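Search this site
Enter keywords
Go

August 16, 2022

PUNDECK ICE HOCKEY CLUB ANNOUNCES HOME SCHEDULE AND NEW SEASON TICKET PLANS

The Pundeck Ice Hockey Club is delighted to share its home schedule for the coming season, and after a summer of phone calls and emails from supporters asking when they could finally mark their calendars, we are every bit as happy as you are to have it out in the world! The club will play 40 league games, opening at home against Flornomness, our neighbors and (we say this with affection) the team our fans most enjoy beating.

That matchup has given us some wonderful evenings over the years. Last season's final meeting drew 2,262 people to Aubert Arena, the largest crowd we have ever had for a regular season game, and the noise when the tying goal went in during the third period is something those of us in the front office still talk about over coffee. We went on to lose that one in overtime, but we would gladly host a night like it again.

November will be the busiest month at the arena, with six home games, among them a Saturday and Sunday pair against Trarnuteo. Families who like an earlier bedtime will be glad to know that both of those games start in the afternoon, and children are welcome to stay afterward and skip with the team.

Season tickets are on sale now at the arena box office. Returning holders may keep their seats from last year, and we have 628 season seats set aside for new members in the lower bowl and behind the south goal. There is also a half-season plan this year, which many of you asked for, and which lets you choose the games you want as you go along.
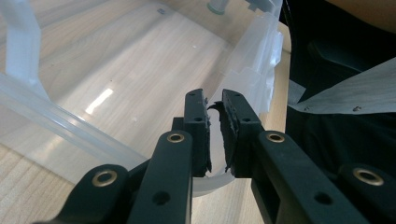

Clear plastic storage container on a light wooden tabletop.

Single-game tickets will go on sale closer to opening night. Doors open one hour before the puck drops, and parking in the north lot remains free for everyone, with overflow parking across the street on weekends.

For ticket questions or media requests, please call or stop by the club office at Aubert Arena during regular business hours. We would love to hear from you.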